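Somine Compares Two Finger Pads for Hand-Held Grippers in Soft Fruit Trial

Somine, a small automation firm based in Pidell, has finished the first part of a trial comparing finger pads for hand-held grippers, the company said in August.

The trial looks at how well different rubber surfaces hold small, smooth items such as cherry tomatoes without splitting the skin. Two pads were used – a plain one and a ribbed one supplied by Gumametti, a rubber molding shop in the same town.

Operators made 2000 picks in total, split evenly between the two pads. Somine said the ribbed pad dropped 49 items and the plain pad dropped 90. Most of the drops came when the fingers closed on a tomato off center and it rolled away.

Bruising was harder to judge. The company said it checked the fruit again the next morning and saw little difference between the pads, though the riper tomatoes marked more easily with both.

The work was done in homes, on ordinary tables.

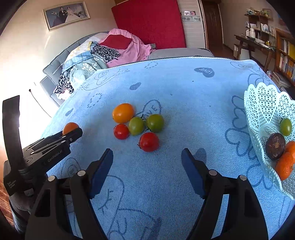 Somine said a hard, bare surface made the job easier than cloth did, and that it wants results from both before it picks a pad.

The second part of the trial will move the same pads to Simon, the company's bench-mounted arm, using 5 kinds of fruit. The arm closes more slowly than a person does – a setting the company may change once the first runs are in. Gumametti is also preparing a softer version of the ribbed pad.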